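Small Paper Things: How I Keep Them in Order

Pocket tissues are cheap, so we buy many and then we never find one. In our flat in Istthorpe they were living in every drawer. Now I keep them all in one canvas tote bag, and it works well since January.

1. Collect first, pack after. Bring all the packs to one place and make one pile next to the bag. Check for opened ones – these go to the kitchen, to be used first.

2. Choose a bag with a wide opening. A soft bag will slump a little, but this is no problem if you can still see inside.

3. Put the first packs flat on the bottom. The last ones can stand upright, so the hand finds them easily.

4. Leave the strap outside of the bag. I keep 20 packs at most, otherwise the bag is too full to hang on the hook. 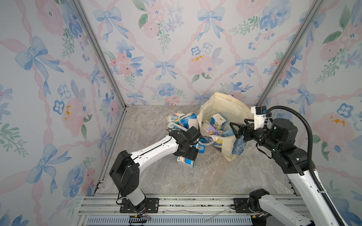
5. Refill on a fixed day. We do it on Thursday, after the shopping. My neighbor Szabolcs Pap does the same with paper napkins, in a shoe box.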